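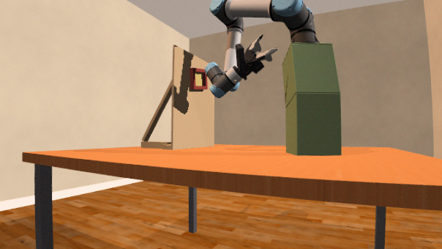 Can a robot do my chores yet?
A few of them, slowly, in a room where everything has been put in the right place first. So keep the dishcloth.

Household tips, June 2020

My neighbour Evdokia Raptis has owned a Wosik floor cleaner since December and still keeps a broom behind the door. The Wosik does the middle of the kitchen. She does the corners, the stairs, and the bit under the cooker where the peas go. If you are thinking of buying one, lift the chairs before you start it and tie up any curtain that reaches the floor. Fringed rugs should go in another room, preferably in another house.

Arms are a different matter. Much of their practice is done on a computer, where a dropped plate costs nothing and the table never needs wiping.

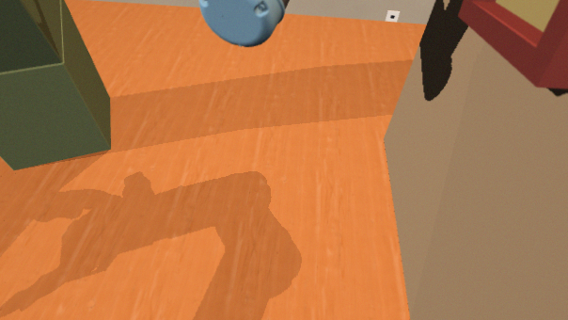 Simulated arm over an orange wooden table, with its shadow across the grain.

Wiping a real one is still your job. Go along the grain with a damp cloth, then a dry one, and leave the oil for a day when you don't need the table. A worktop takes me eight minutes, and I can do it while complaining.

In the workshop things look better for the machines, as long as the job is the same job 100 times over. Georgiou, who makes my shelf brackets, would happily hand over the drilling. Sorting the tin of odd screws he expects to be doing himself until he retires.

Folding fitted sheets: no machine I'd trust, and no person either. Roll it up and shut the cupboard.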